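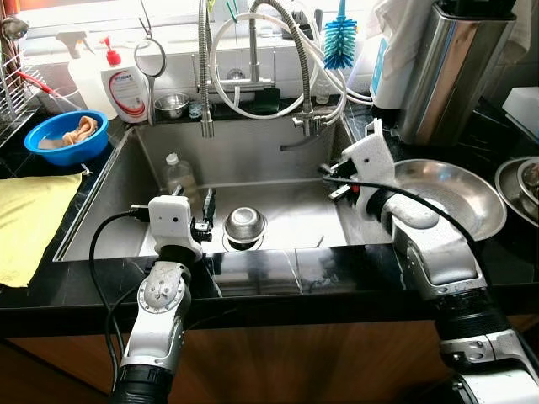 ## Section 12. Daily Care of the Kitchen Sink and Counter

This section applies to the single-basin stainless steel sinks and marble counters installed in Trulamari residences. Residents and cleaning staff should follow the same procedure. Replacement parts are ordered under kit number 2541.

### 12.1 Before You Begin

Gather a soft cloth, a nonabrasive sponge, mild dish soap, and a dry towel. Do not use steel wool, scouring powder, bleach, or any cleaner containing acid.

**Caution:** Vinegar and lemon juice will dull polished marble. Wipe up spills of either one promptly, including drops that fall while food is being prepared beside the sink.

### 12.2 Clearing the Basin

1. Remove bottles, cups, and dishes from the basin. Close the cap on any bottle before moving it.
2. Place clean bowls on the counter to the right of the sink. Stacked bowls should sit well back from the edge.
3. Cover or put away any food left in a bowl before using soap or running the faucets.
4. Lift out anything resting on the drain and check that the opening is clear.

### 12.3 Washing the Basin

1. Rinse the walls and floor of the basin with warm water.
2. Apply a small amount of dish soap to the sponge.
3. Rub in the direction of the brushed finish — never in circles — and work from the rim down to the drain.
4. Rinse until no suds remain, then dry with the towel.

**Note:** Standing water leaves pale mineral spots. If spots have already formed, leave a damp cloth over them for 12 minutes and wipe again.

### 12.4 Faucets and Hoses

1. Hold the spray head when guiding a flexible neck over the basin. Do not pull on the coil.
2. Return the neck to its resting position after use. The spout must hang over the basin and clear of the counter.
3. Wipe the ledge under the window, reaching behind the base of each faucet.
4. Look over the hoses and fittings along the ledge. If a fitting drips, close the shutoff valve and report the leak to Dayana Mendoza in Building Services.

**Caution:** Do not tighten hose fittings with pliers. Overtightening can crack the collar.

### 12.5 Counter

Wipe the marble with a damp cloth and dry it at once. The Hurkow sealer is renewed each August by Building Services, and residents should not apply wax or polish over it. Requests for an earlier treatment may be sent to Nicanor Galindo at extension 2036.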